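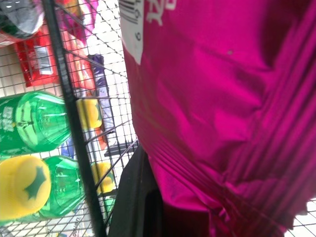 Paying for the Ride

The Stesmont Day Center serves 200 adults with disabilities, and most of them cannot get there without a van. State funding covers staff hours inside the building. It does not cover transport, so the center pays for it from gifts.

Barnabás Szalai, who runs the Endness Fund, changed how those gifts are booked in August. Each donor now picks a route and gets a mileage report every quarter. The eight routes logged 1,226 trips in the first reporting period. Fuel and driver pay were the largest costs, followed by lift repairs.

Monthly gifts start at $20. Szalai prefers them to single large checks, as the vans are leased by the month.

Nattawut Phromma schedules the routes. His present problem is the Prevar line, where two riders use power chairs and the van has one tie-down position. A second set of floor tracks is on order.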